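Monday, late

Took the afternoon off for the open day at Skiltow. Umesh Saxena had put my name down in October and I had forgotten until he texted me at lunch. Parking was fine. They gave me a sticker with my name spelled wrong and a sheet of paper with the room numbers on it, and I was in the first room by ten past two.

First room was Muveo, which is their warehouse cart. It drives along a taped line, stops at a shelf and waits. Ifeoma Bako ran that one. She said it had done 3753 trips since they started logging and she was more interested in the ones where it stopped for no reason. I liked her. A man behind me kept asking what it cost and she kept telling him it wasn't for sale.

Second room was the one I had come for, the table setting work. They call the project Wena. A person sets a place at a table using a gripper in each hand, and what the grippers and cameras record is used to train the arms later on. Satish Singhal gave the talk. They have 2298 recordings of table setting so far and he wants a lot more before he trusts any of it. The talk was meant to be ten minutes and went to twenty-five. I didn't mind but the couple next to me left.

What I wrote down from it:

The person has to work slower than feels normal. New people rush and those recordings get thrown out.

Forks are harder than plates. A plate has a rim you can get hold of. A fork lies flat and you have to come at it from above.

They change the starting layout every time, even by an inch, so the arms don't just learn one spot on one table.

Wrists get tired before anything else. Ebony Faulkner told me that afterward - she does two hours in the morning and two after lunch, and not a minute more.

They had a plate, a fork, a striped mat and a tray with a wood-grain finish out for it. Satish sent these to everyone who left an email address.

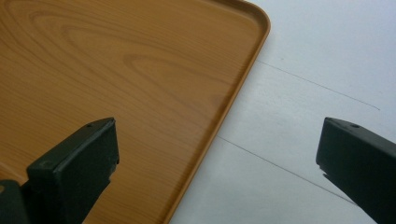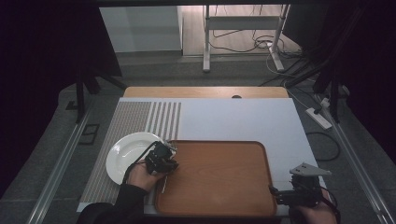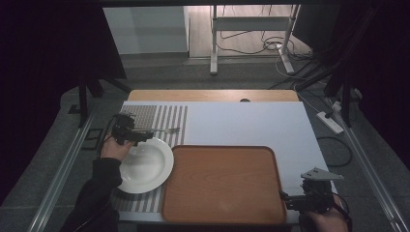

I got a turn at about half past three. The grippers weigh more than I expected, and squeezing them felt like using barbecue tongs with oven mitts on. I picked up a spoon on the third try and dropped it on the way over. Ebony said most visitors drop it. My recording won't be kept, which is fair.

Asked Satish whether a robot would set a table at home any time soon. He said he didn't know and went back to talking about forks.

Coffee in the hall after that, and Umesh Maurya from Thakur was there, whom I hadn't seen since the old job. He is still driving in every day and still complaining about it. We said we would have lunch. I have his new number on the back of the room sheet and need to copy it out before I lose it.

Home by six. Leftover rice. Must call the dentist tomorrow, and the car is due its oil change in another 700 miles.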